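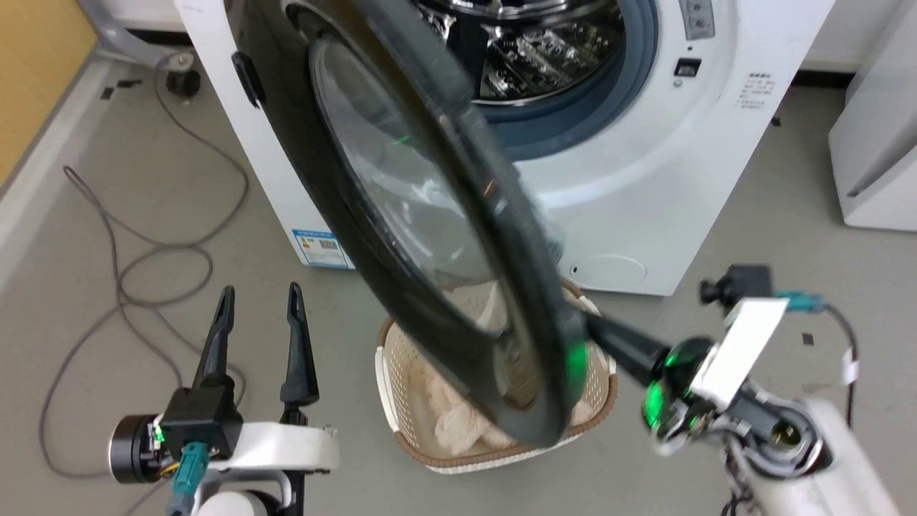

Laundry corner at the Montoya place, finally got round to putting this up. Small job, one machine and one basket, squeezed in between the kitchen shelves and the hall closet. Pascal Leblanc did the plumbing, I did the carrying. White front loader, black round door, and the door swings wide, so measure for that before you pick a wall!! The basket is the white mesh one with the brown rim, it fits in front of the machine with the door open over it, beige stuff goes in there, towels go elsewhere. Floor is plain gray and smooth. Shows every crumb, I sweep it more than I'd like.

Notes from the job, quick ones, no particular order.

Budget was 2,000 for the whole corner. Ended up at 1,329 with the machine, hoses, new shutoff valve and one shelf. Shelf came from Tendora, 69, a bit wobbly till we added a second bracket.

Filter cover is down low on the right. Leave yourself room to kneel there and get a shallow tray under it. I didnt the first time. Wet socks.

Blue-gray door seal: wipe it round after the last load, leave the door open overnight. Same goes for the glass, old rag is fine.

Leveling took most of an afternoon. Back feet first, then the front, then push down on each corner and see if it rocks. Ours rocked. Folded cardboard is not a fix, tried it.

Light-colored things get their own load now, after the incident with the Vollton work shirt (blue, cheap, never again).

Still to do: a hook for the brush, a lid for the powder tub, and paint behind the hoses where the old valve was. Pascal says the paint can wait til June. Same color as the Prurnley hallway, if theres any left in the can.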